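3.2 Workspace rules

Before collection began, all operators at the Kerach site worked from the same written protocol, adapted from an earlier one drafted at Unard. It sets out what may be on the table, how the grippers are held, and when an episode has to be discarded. Operators read it before their first shift and again after any change to the hardware. The rules apply to sorting and packing tasks alike (Figure 2).
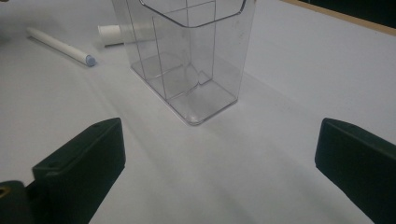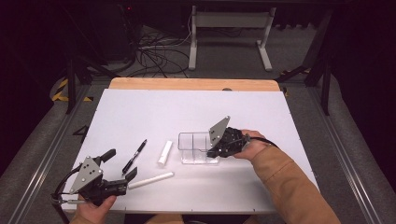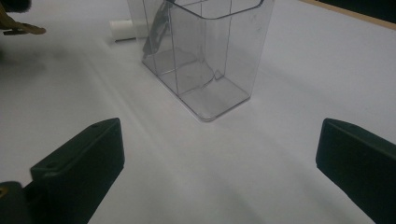
Figure 2. Tabletop work with hand-held grippers and a clear plastic container. The first and third views are from a gripper, the second from head height.

An episode starts with both grippers open and ends when the operator has moved them back from the container. Objects that fall off the table are not picked up during recording; the episode is marked as failed and kept in a separate folder. Cables must stay clear of the work area. Operators take a break after 2 hours.

Of the 683 episodes checked under these rules, 500 were passed on to training. Most rejections came from late starts, where the grippers were already moving when recording began. Eser and Mavromatis, the other two sites, used the same checklist but reviewed their episodes weekly.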